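FOR IMMEDIATE RELEASE

Harb to Publish Complete Text of 1934 Thriller "Pidetora"; Tutatska Acquires Screen Option

OLTOW, January 29, 2026 - Harb, the independent publisher of crime and espionage fiction, will issue the first complete English edition of Gerrit Ngubane's novel "Pidetora" this spring. Screen rights to the edition have been optioned by the production company Tutatska.
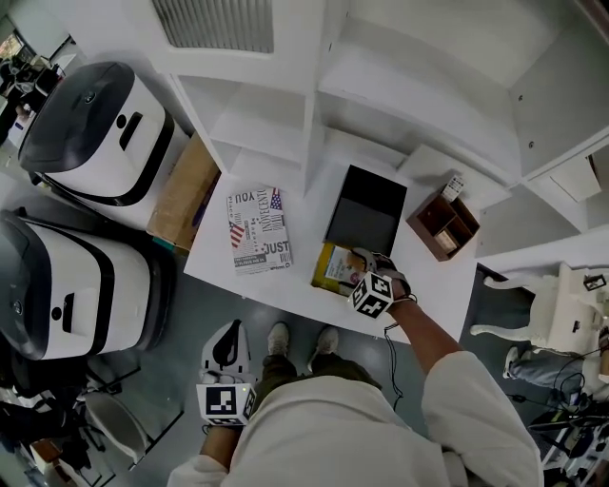
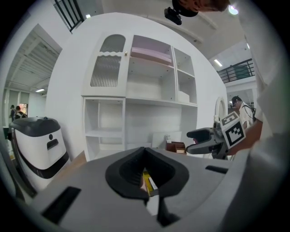 Both pictures: hand-held gripper and white cube marker.

The edition restores the text of the novel as it ran in newspaper serialization in 1934. The serial appeared in 60 installments. The book version issued afterward omitted the second of the novel's four parts and moved the closing chapters ahead of the trial sequence. All later reprints, including the only previous English translation, followed the shortened book.

"Pidetora" concerns a harbor pilot who is asked to identify a drowned man and gives a false name. The name belongs to a courier who is still alive and who is expected in the port within the week. The omitted second part is told from the courier's side and covers the same days. Readers of the shortened version meet the courier only in the final chapters, where his knowledge of the pilot's statement is left without a source.

The new translation is by Baptiste Texier, working from newspaper sheets held in a private collection in Oltow. Two installments are damaged in the collection copy. For these, Texier used the author's carbon typescript, which differs from the printed serial in punctuation and in the spelling of several place names. The edition follows the serial spelling throughout and records the typescript variants in an appendix.

"The main technical problem was tense," said Texier. "The pilot's chapters are in the past tense and the courier's are in the present. The book version put everything into the past, and the earlier translator had no way of knowing that a change had been made. I have kept the two tenses, including in the four passages where Ngubane switches inside a paragraph."

The text was edited by Siham Dabbas, who also prepared the notes and a chronology of composition. Notes are placed at the back of the volume and keyed to page and line. There are no note numbers in the text of the novel. A short introduction covers the publication history and does not disclose the ending.

"Installment breaks are marked with a line space and a small ornament," said Dabbas. "Ngubane wrote to the break. Several chapters end in the middle of a conversation and resume with the same speaker, and those joins read strangely if the break is removed."

Edition details

Title: Pidetora
Author: Gerrit Ngubane
Translator: Baptiste Texier
Editor: Siham Dabbas
Publisher: Harb
Extent: 530 pages, including notes and appendix
Formats: paperback, e-book, and limited hardcover
Hardcover run: 300 numbered copies, sewn binding, sold directly by the publisher
Illustrations: one map of the port, redrawn from the serial

The paperback and e-book will be released on the same day. The hardcover will ship separately to customers who have reserved a copy. The map appears in all formats. In the e-book it is supplied as a separate file that can be enlarged.

Screen option

Tutatska signed the option agreement in December. It covers a feature film or a limited series in any language and may be renewed once. The agreement applies to the complete text, including the courier's chapters. Rami Azar has been engaged to write a treatment. No director or cast is attached, and no production date has been set.

"The shortened book has been looked at for the screen before and has the same gap each time, which is the courier," said Issa Khalaf, head of development at Tutatska. "With the second part in place there are two lines of action covering the same week. The treatment will decide whether they are intercut or shown one after the other."

Azar's treatment will be based on the Texier translation. Texier will be available to the production for questions about the source text but will not have a writing credit under the present agreement. Stage and audio drama rights are not included in the option and remain with the author's estate, represented by Harb.

Review copies

Advance copies are available to reviewers and booksellers in electronic form. A limited number of bound proofs will follow. The proofs do not contain the appendix, and line references in the notes are not final. Reviewers are asked to check quotations against the finished book before publication. An extract from the second part, consisting of the first three installments, may be reproduced by arrangement with the Harb rights department.

About Harb

Harb publishes crime, espionage, and suspense fiction in translation and in reissue. It is based in Oltow.

Press contact: Publicity Department, Harb, Oltow

###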